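Le pont que trois maires se renvoient

J'ai appris l'existence de la commune de Vultdale par une pétition scotchée sur la caisse de ma boulangerie. Je vous jure ! Ma boulangère a un cousin là-bas, le cousin a un pont, et le pont est fermé aux voitures depuis l'hiver dernier. Alors j'ai pris le train, puis le car, et j'ai passé quatre jours à écouter des élus se fâcher poliment.

Le problème tient à une signature de 1874. Cette année-là, les deux rives se partagent l'entretien de l'ouvrage « par moitié et de bonne foi » (j'adore la formule). Sauf que la rive nord s'est coupée en deux depuis, et que Bruvholm, la petite dernière, refuse de payer pour un pont auquel elle ne touche plus que par un bout de talus.

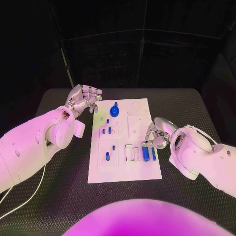 Graça Amaral, maire de Vultdale depuis deux mandats, m'a reçue dans son bureau avec une pile de courriers haute comme ça. Elle a écrit à la région, au ministère des Transports, à tout le monde. « On me répond toujours très gentiment, et toujours qu'il faut voir avec le voisin. » Le voisin, justement, je suis allée le voir : quarante minutes de détour par Tokuvik, avec une vue superbe et un mal de cœur carabiné.

À Bruvholm, on compte 1352 habitants et on n'aime pas passer pour les radins de la vallée. L'adjoint aux finances m'a sorti le budget de la voirie, ligne par ligne, café à l'appui. Sa position : d'accord pour participer, mais à hauteur du trafic, et les gens de chez lui prennent surtout la route du haut. Vultdale veut s'en tenir au texte, et la troisième commune attend que les deux autres bougent.

Pendant ce temps, le car scolaire fait le grand tour avec 70 enfants chaque matin, et la pétition a dépassé les 2000 signatures, dont la mienne (oui, bon, la boulangère me regardait). Une délégation des trois conseils doit être reçue à la préfecture en octobre. Graça Amaral compte y aller avec l'original de la convention sous le bras, dans une pochette plastique. L'adjoint de Bruvholm m'a demandé si elle m'avait montré la page quatre. Elle me l'avait montrée deux fois.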